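Restow Open Cubby Shelving, White

Jornmont > Storage > Shelving > Open units

The Restow is a free-standing unit of square open compartments made from flat white boards. It has no doors and no back-fixed drawers. It may be used against a wall or as a low divider between two parts of a room.

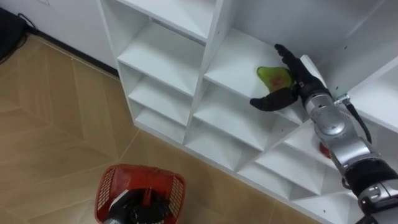
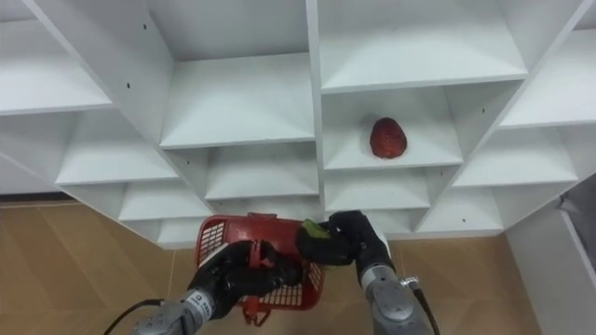
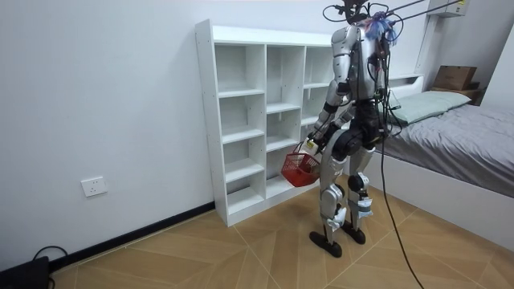
White cubby shelving, open front.

Boards are supplied flat and numbered on the inner edge. Assembly takes two people. Fit the centre uprights before the side panels -- the cam screws cannot be reached afterwards. The hex key is in the bag marked 4.

Boards: 14 mm, white both faces
Feet: 4, adjustable
Wall brackets: 2, supplied
Wall screws: not supplied
Maximum load, whole unit: 200 kg, spread evenly

Wall brackets must be used in homes with small children. Choose screws to suit the wall. Plasterboard needs its own type of plug, sold separately under Ellery fixings.

Clean with a damp cloth. Do not use scouring powder or bleach. Marks from felt pen may stay in the surface.

The older Medeo boards are not the same depth and will not join to this unit. Medeo spare feet do fit. Replacement boards are sold singly; quote the number on the inner edge when ordering.

Spare parts: Hinata Kobori, Jornmont parts desk

Page last changed Nov 26, 2018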